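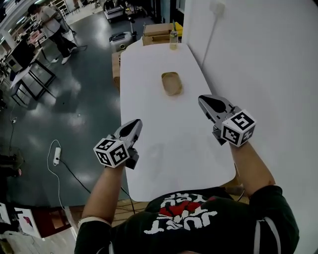

Who chooses the bands for the Sarkberg chamber festival? The program is set by Zuzana Kuruc, who hears every applicant in person before the spring. The festival received 494 applications and accepted 42. 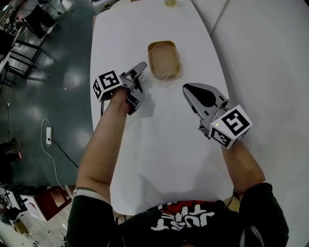
Each ensemble plays one full concert at Jandedham Hall, which seats 200. The Kopecký Quartet opens the series on Saturday – its first visit in 4 seasons – and tickets are sold at the hall box office.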